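Residents > Household Services > Hazardous Waste Drop-Off > Frequently Asked Questions

Services Permits Payments Calendar Contact

Search this site Enter keyword Go

Household Hazardous Waste: Frequently Asked Questions

Revised 6/11/20

Who may use the drop-off center?
The Peixoto Road center is open to all residents of Wargate and of the Adeck district. Proof of address is required at the gate. A driver's license, a utility bill, or a current property tax statement will be accepted. Residents of Huso should use their own county's program.

Is there a charge?
No. The service is paid for through the annual solid waste fee. Businesses, including home businesses and rental property managers, are not covered by the fee and must arrange for a licensed hauler.

What materials are accepted?
Oil-based paint, stains, thinners, pool chemicals, weed killer, motor oil, antifreeze, fluorescent tubes, and rechargeable batteries are accepted. Latex paint is accepted only in liquid form. Dried latex paint may be placed in the regular trash with the lid removed from the can.

What materials are not accepted?
The center cannot take ammunition, fireworks, medical waste, asbestos, smoke detectors, or tires. Tires may be taken to the transfer station during the collection held each May.

How much may I bring?
Each household may bring up to 37 gallons or 2,000 pounds in a calendar year, whichever limit is reached first. No single container may be larger than five gallons. Staff will record the amount at each visit.

How should materials be packed?
Keep products in their original containers whenever possible. If a container is leaking, place it inside a larger one and label the outside with the name of the product. Never mix products together. Pack items upright and carry them in the trunk or truck bed, away from passengers. Boxes and bins used for transport will not be returned.
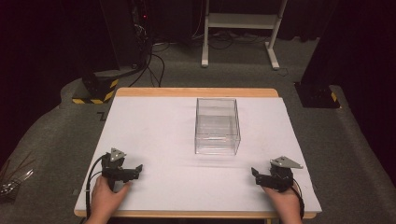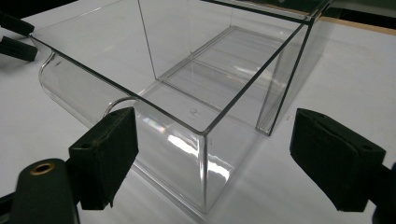
Clear plastic box, open at the top.

Household Services Handbook, Vol. 2, p. 37

How should I prepare batteries?
Cover the terminals of lithium batteries with clear tape, or place each battery in its own bag. Swollen or damaged batteries must be declared to the attendant before unloading. Ordinary alkaline batteries may go in the household trash.

Do I need an appointment?
Yes. Appointments may be made online or by telephone. Please remain in your vehicle on arrival; staff will unload all materials. Residents who arrive without an appointment will be asked to reschedule.

Can someone else deliver materials on my behalf?
Yes, provided that the person carries a signed note from the resident and a copy of the resident's proof of address. The amount delivered will be counted toward the resident's annual limit.

What happens to the materials after collection?
Usable paint is set aside for the reuse shelf. Motor oil and antifreeze are sent for recycling. All remaining materials are shipped to a permitted treatment facility. Last year the center received 2,907 household deliveries.

May I take items from the reuse shelf?
Residents may take up to two cans of paint per visit after signing a release form. The city does not guarantee the color, quality, or contents of any item.

Whom should I contact with other questions?
Write to Itziar Bermúdez, Program Coordinator, Household Hazardous Waste, Wargate Department of Sanitation, or leave a message on the department's information line. For a spill or a suspected poisoning, call 911.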